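Section 3: Getting your phones and cable ready

Okay, you've got the Lakska app on your computer and you've made your account. Now for the part I like best, which is clearing a bit of table and getting the phones lined up for their transfer. I do this every October when my family swaps phones around, so I've had plenty of practice (and made most of the mistakes for you already).

What you'll want within reach: the phones, one charging cable, and something upright for your papers. Give yourself a plain, light-colored surface if you can. I once lost a SIM tray on a patterned tablecloth and I'm still a little sore about it.

1. Wipe the table and let it dry.

2. Lay each phone down with the screen facing up. Leave enough space between them that you can pick one up without nudging its neighbor.

3. Turn the screens off. You'll wake them one at a time later on.

4. Leave the cases on for now. Different colors are a huge help when you're handling more than one phone – I talk about "the pink one" and "the mint one" all the way through a transfer, and it saves so much squinting at model names!

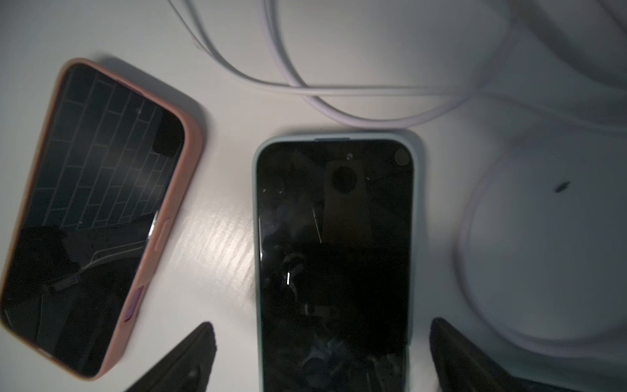
Fig. 3-1. Two phones in their cases, screens off, with the charging cable above them.

5. Check that you can get at the buttons through the case. If a cover feels stiff or you can't tell whether you've pressed it, take the case off before you go on to Section 4.

Caution: Don't stack phones on top of each other while they charge. They get warm, and a raised rim on the case won't keep them cool.

6. Stand your folders and notebooks in the organizer. I keep receipts and warranty papers in mine, plus the page where I write down which phone is going to whom. Bririco asks for the purchase date if you ever make a claim, so it's worth digging that out now.

7. Put the phones in a row in the order you'll do them, working left to right. 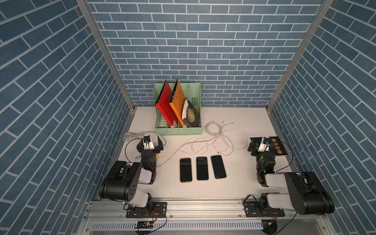
Fig. 3-2. Three phones in a row, with the organizer and cable behind.

8. Untangle the cable. Mine is always in loops, whatever I do. Start from one end and feed it through slowly, then lay it flat beside the first phone.

Note: A 128 GB phone that's nearly full can take a long while to copy. Charge it to 100 percent first, and don't let any phone drop under 20 percent during the transfer.

9. Plug in the first phone and wait for the charging symbol. If it doesn't come up, try the other end of the cable, then a different outlet.

Once the symbol shows, go to Section 4 and open Lakska on your computer. Questions about this section can go to me, Nkrumah Abugri, through the Help page – please mention which step you're on.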